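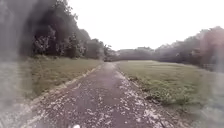

Looking after a self-driving yard cart

Our cart is a Trimix hauler. It carries feed and firewood along the lane between the house and the lower shed, 306 yards each way, and it steers by camera. Most of the trouble we have had with it came from dirt and small stones.

Wheels and axles

Turn the power off and take out the key before you put a hand near the wheels. Tip the cart onto its side on an old blanket. Pick grit out of the tread with a flat screwdriver, then spin each wheel by hand and listen. A steady scraping means a stone has gone in behind the dust cap. Pop the cap, brush the stone out, wipe the axle and put on a thin film of grease. Wheel nuts take a 19 mm socket. Check them again after the first trip.

Camera window

Wipe it with a damp microfiber cloth, then a dry one. Paper towels leave fine scratches. Binta Ezeani uses the cloths sold for eyeglasses and gets 2 months out of each.

Teaching the route

Walk the lane with a rake first and pull loose stones back off the paving. Set the cart in the middle, choose Learn on the handset and walk behind it at an easy pace. Keep it on the hard surface the whole way. If the shoulders are pale gravel and the paving is pale too, the cart may drift toward the side, so set the edge margin one step wider than the manual says.
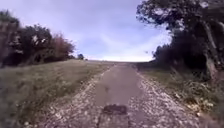

Paved center strip with loose gravel on both sides.

Slow the cart down for dark patches and rough spots. On ours this is under Zones. Mark the start and end of each one, and do it again after any patching work on the lane.

Battery

Bring it indoors in February if your shed freezes. Store it half charged. Tarcísio Brandão changed ours at 300 charges, when it would no longer make the return trip with a full load. Clean the contacts with a dry toothbrush before fitting the new one, and run one empty trip before loading up.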